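June 2020

Migration of project records, Piltov to Rillier. Working notes, continued from the previous page.

Test import of the closed projects ran to the end. 671 projects in the export file, 20 rejected. All rejects have the same error, "phase end before phase start." Checked three by hand in Piltov and the dates are fine there. The export writes an open phase with an end date of zero and Rillier reads that as a real date. Changed the mapping so that a zero goes in as blank. Rerun pending.

Hour entries are a separate matter. Piltov stores them in minutes, Rillier in decimal hours with two places. A 20 minute entry becomes 0.33 and three of them no longer add up to 60 minutes. On a long project the total drifts enough for invoicing to notice. Options are to round at the project level and post a correction line, or keep the minutes in a custom field and calculate from that. Prefer the second. Need to check whether the Bresten report builder can read custom fields at all. The manual says yes for text and says nothing on numbers.

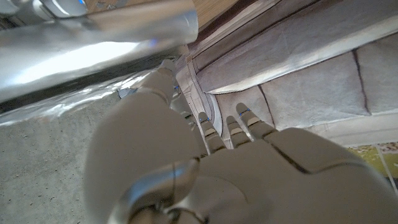 Roles: Piltov has one project manager per project. Rillier wants an owner and an approver and will not save if both are the same user. For the import I set the approver to the department account. Has to be cleaned up before July or every time sheet lands in one queue.

Cù connector: sync stopped twice overnight with code 103. Log shows a token expiry, no data lost as far as I can tell. Set the refresh interval shorter and left it running. If 103 comes back, look at the clock on the integration server first.

Templates: only the delivery template has been rebuilt. The support one still has the old task codes. Do not create live projects from it.

To do
Rerun import with the blank date mapping
Custom field test in Bresten, numeric
Compare hour totals on one long project, both systems
Ask invoicing what difference they will accept per project
Delete the test customers, they show up in search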